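Vereo Robotics Club Set-Up Guide
Section 2: Recording Your First Basket Task
Last updated 02/04/2022

Welcome to the fun part! By now your pair of hand-held grippers should be checked out from the Lovis cabinet and charged up in Holtari, our recording program. In this section you'll teach the club's arm its first real skill by doing the job yourself, one gripper in each hand.

Before you start

1. Clear everything off the table except the basket and the object for your task card.
2. Plug in the left gripper first, then the right. Holtari names them in the order it finds them.
3. Open and close each gripper all the way, 2 times. The bars on the screen should follow your fingers.
4. Let the cables hang with some slack. You want to be able to reach the far side of the basket without a tug.

CAUTION: Keep your fingertips out of the jaws. They're small, but they do pinch!

Reaching into the basket

5. Press Start and hold both grippers still over the table until you hear the beep.
6. Bring the right gripper in over the side of the basket with the jaws pointing down toward the object.
7. Stop with the fingertips right beside the object, then close slowly. Slow, smooth moves make wonderful training data.
8. Keep the left gripper low and open near the front of the table, ready for its turn.

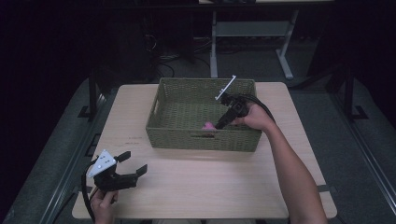 Figure 2-1. Right gripper beside the pink object, left gripper waiting open.

9. Lift straight up until you're clear of the rim, set the object down on the table, and press Stop.

Note: If you bump the basket, keep going! A small bump is fine. Start over only if the basket slides or you lose your grip.

How many takes?

Each pair records 15 takes per task card, then swaps. It goes fast once you find a rhythm. Last July's group finished the season with 963 good takes, and the Tatlı arm was picking from baskets at the open house. This year's goal is 1,272, and every clean take you save gets us closer.

Saving your work

10. Watch each take back at normal speed before you keep it.
11. Type your pair number and the card number, then choose Save to Club Folder.
12. Unplug the right gripper, then the left, and coil the cables loosely.

Go on to Section 3 to see your takes played back on the arm.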